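Grakow Neighbors Help Board > Elections & Local Government

Can I still knock on doors for a county candidate, and if not, what am I supposed to do with all these door hangers?

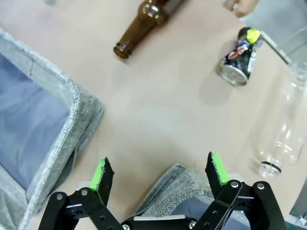

Photo: Zoila Cuadros

Posted by wardheeler_in_training, 5 May 2020

I signed up in the winter to help a woman running for county commission in the June primary. I won't say which one, as I'm told this board has rules and a moderator who enjoys them. My job was to be the doors. Other people got to be the phones, or the website, or the person who brings the folding table. I was given a turf map, a clipboard, and 756 door hangers with her face on them, and I was told that a first-time candidate wins this district on foot or doesn't win it.

Then came March and the feet went home.

The campaign has been vague since. The last email from the field director said we were "pivoting to relational outreach," and I have read that sentence in several moods without learning what it wants from me. Meanwhile the hangers are in my hallway. My husband has started saying good morning to them.

So here is what I'd like to know from anyone who has done this before, or who at least has done something similar and is confident about it.

First, is it legal for me to walk around hanging these on doorknobs if I don't knock and don't talk to anyone? The county order lets you go out for exercise and "essential purposes." I walk every day anyway. I would just be walking in a more zigzag fashion.

Second, if it is legal, is it a terrible idea? I can picture the post on the Alvarado Street page already. People there reported a kid for chalk.

Third, if I give up on the doors, what is the most useful thing for one person with a cell phone and a tired voice? I was handed a call sheet with 143 names on it and I got through 30 of them before I had to lie down. Of those, 7 were willing to tell me who they were voting for, and one of the seven was voting for a man who dropped out. Is that normal? Am I bad at this?

Fourth, and this is a smaller thing. The hangers have the polling place hours printed on the back and an election day message that says "See you at Skullside School!" Nearly everybody is being mailed an absentee application now, and I'm not sure Skullside is even going to open. Do I have to cross that out by hand? Please say no.

I'm in the north end, between the creek and the old Wastavmont building, if it makes a difference. It's mostly single houses with long driveways, and a few apartment blocks where you need to be buzzed in.

Thanks. I am not looking for an argument about the commission race itself. I have a brother for that.

Zoila Cuadros
Member, north end

I've worked on losing campaigns in this county for a long time and a couple of winning ones by accident, so take this in that spirit.

On the legal part, read the order itself and then call the county clerk's office, and do it in that order so you can ask a specific question. What you want to know is whether leaving literature counts as a permitted activity while the order is in force. I have my own reading of it, but my reading won't help you if a deputy has a different one. When you call, write down who you talked to and when. They are answering the phone, by the way. It rings for ages and then a person picks up and sounds surprised.

The second thing is that this isn't really your decision. You're a volunteer, the hangers say "paid for by" somebody's committee in the tiny type, and if you turn up on the Alvarado Street page it is the candidate who gets to apologize. So before a single one goes on a knob, get a yes from the campaign in writing. A text message will do. "Pivoting to relational outreach" isn't a yes. It means they haven't decided and the field director has been to a webinar.

My guess is they'll say no to the doors for now. Most of the local campaigns I know of have pulled back to phones and mail, partly out of decency and partly out of fear of being the first one yelled at. If they do say yes, the usual rules still hold. Don't put anything in or on a mailbox, ever. That space belongs to the post office, which has no sense of humor about it. Skip the houses with a no soliciting sign, even though political literature is generally treated differently, as the person behind the sign won't be in the mood for the distinction. Don't follow somebody in at the apartment blocks. And stay off the long driveways if there's a dog with opinions.

Now the calls. Seven out of thirty is good! You are not bad at this. When I started, on actual landlines, with a supervisor walking up and down behind us, I had evenings where I talked to two human beings and one of them was a wrong number who wanted to chat. People are home now and a bit lonely, and pick-up rates have gone up accordingly. Enjoy it. By fall they'll have had enough of us again.

What wore you out was probably the script. I've seen the script. It opens with the candidate's full name, her profession, both of her endorsements and a question about roads, and by the time you get to the end of it the voter has put the phone down on the counter and gone to check on the oven. Try this order:

Say your first name and that you live in the north end.
Ask how they're getting on, and then wait for the answer.
Ask if the absentee application has come in the mail yet.
If it has, ask if they've sent it back. If they haven't, tell them the deadline.
Only then mention who you're calling for, unless they ask sooner, in which case tell them right away.

The absentee question is the whole game this year. Half the people on your list have never voted by mail and have put the form in the drawer with the takeout menus. A supporter with a form in a drawer is worth nothing to anyone. If you get ten of those forms out of ten drawers you have done more than you'd have done on a month of porches, and you can do it sitting down.

Do them in short batches and stop while you still like people. Mark the sheet honestly, too. I know the temptation to put "leaning" next to somebody who was merely polite. Somebody downtown is adding those up and believing them.

As for the hangers, please don't cross anything out by hand. I once spent an evening with a marker correcting a zip code and the result looked like a ransom note. Ask the campaign whether they'd pay for a sheet of stickers to go over the back. If Skullside doesn't open, you can't hand out something saying it will, and I'd hold off on the entire stack until the clerk posts the final list of polling places. Wrong voting information with your candidate's face on the other side is a gift to the opposition.

And ask your husband to stop encouraging them.

gruntled_precinct_9

Its a free country, hang the hangers. Nobody can stop you walking up to a door, the pizza guy does it all day long. I would of had the whole turf done by now. Put them under the windshield wipers if you're worried about the knobs.

Also the commission is a waste of money and should be abolished but you said no arguments so I will leave it there.

Zoila Cuadros
(reply to gruntled_precinct_9)

Please don't do the windshield wipers. It rains, they turn to paste, and the owner of the car gets to scrape your candidate's face off with a credit card. I've taken those phone calls.

turnip_greens_forever

I can only speak to the lonely part. I'm one of the people who gets called. I live alone on the creek side and in the last few weeks I've heard from three campaigns, the census and a man about my gutters.

The only one I remember is a young fellow who asked if I needed anything from the store. I didn't, but I asked him who he was calling for and I wrote it on the back of an envelope. He never even got to the part about roads. I expect he got in trouble for it.

I'd also say that postcards are nice. Somebody sent me a handwritten one before the last school board election, and it's still on my refrigerator, long after the man on it lost. You could copy out the absentee deadline on a few and mail them to the people who didn't pick up. Check with your campaign first, as Zoila said, they may have wording they need on it.

My form is in the drawer. I'm going to go and get it out.

wardheeler_in_training
(original poster)

Thank you all, mostly. I called the clerk and did get the surprised person. She said the list of polling places isn't final and she'd rather I didn't tell anyone anything about Skullside until it is. On the hangers she wanted to check with somebody and has my number.

The field director texted back "great q!! circling up on this" so I am taking that as a no.

Did another batch of calls using the new order. One lady kept me on for a very long time about her hip, then asked me to hold while she looked for the form, and she found it. I'm doing the postcards next. The hangers stay in the hallway for now, and my husband has named the one on top.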